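Lomley, 22/07/2022 – Cesterer, the home organizing service, is delighted to announce Clear Desk, a new program of friendly one-on-one visits for people whose study desks have slowly become a home for everything they own.

The idea came up in February, when customers kept telling us that closets were all very well, but it was the desk that got them down every evening. Each visit lasts 90 minutes, and all of it is spent at the desk itself, starting with the back edge, where the chargers tend to gather.
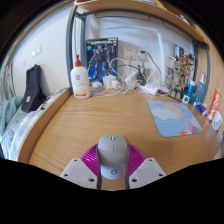 White charging cables and plug adapters at the back of a study desk, beside a boxed Gundam kit.

"We would never ask anyone to hide the things they love," said Bülent Dönmez, who leads the program. "A model kit or a row of stickers can stay right where it is – we just want you to have room for your elbows and your tea!"

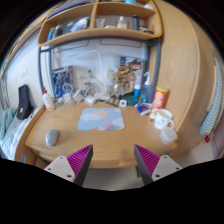

A study desk with a mouse pad, mug and snack can

Mugs, snacks and bottles get a good deal of attention too, and so does the space around the mouse pad, which we like to leave open on both sides.

Clear Desk visits begin in Lomley and Clunthorpe, with 18 places open in the first round. Bookings can be made through the Cesterer office on Mateos Street.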